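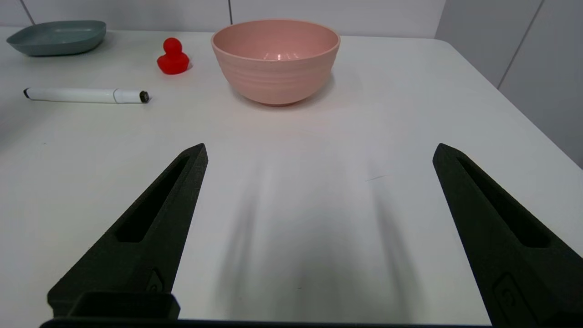
Flilden Opens Its Doors to a Second Ostosell Housewares Swap

Search this site Search Enter keywords Go

FLILDEN, 20 Jul 2021. The Brakance Neighborhood Center is delighted to announce that the Ostosell Housewares Swap is coming back to Flilden this summer, and that everyone in town (and anyone visiting from out of town, for that matter) is warmly invited to come along, bring something good from the back of a cupboard, and go home with something better suited to the way they live now.

The swap will run for two days, on the last weekend of the month, in the big ground-floor hall at Ogbonna House. Doors open at 8 each morning, and there will be coffee and rolls at the side entrance for the early crowd, who we remember fondly from last time and who we fully expect to see again with their wagons and their tote bags!

For those who missed the first one, the idea is an easy one. You bring clean, working things from around the house, such as plates, bowls, mugs, lamps, bath toys, picture frames, baking tins, or that salad spinner you were given at a wedding, and you hand them over at the welcome desk. You get one paper ticket for each thing you bring. Each ticket can then be traded for any item on the tables, whatever it might have cost when it was new. A teaspoon is worth a soup pot, and we are happy to keep it that way, even though a few people have written to us with very thoughtful suggestions for a points system.

The first swap found new homes for 319 items in a single afternoon, and by closing time the tables were so bare that late arrivals were offered their pick of the cardboard boxes. That is a big part of why we have stretched things out this time, and why new items will be put out on both days instead of all at once.

"We hoped a few neighbors might stop in, and then the line went out past the bike racks," the center said in a statement. "People stayed to talk. They told each other where a casserole dish had come from and what it was good for, and we had trouble getting them to leave so we could sweep. We would love to have that trouble again."

A few notes for those planning to bring things. Please wash and dry everything beforehand, and wrap anything breakable in newspaper or an old towel (towels can be swapped too, if they are in decent shape). Toys for small children are very welcome as long as they have no missing parts. We are not able to take knives, mattresses, car seats, or large furniture, and anything with a cord will be plugged in and tried at the desk before it goes out. Sets are best kept together with string or tape, and they count as one item.

Entry is free and there is no need to sign up. The hall is step-free from the parking lot, and the quieter hour on Sunday, starting when the doors open, is set aside for anyone who prefers a little more room to browse.

Items left over at the end of the weekend will go to the Brakance lending shelf, where residents setting up a new home can take what they need all year long. The shelf is open whenever the center is, and ticket holders who still have a ticket or two in their pocket are welcome to use them there through the end of the year.

Press questions and requests to visit during setup can be left at the Brakance Neighborhood Center front desk.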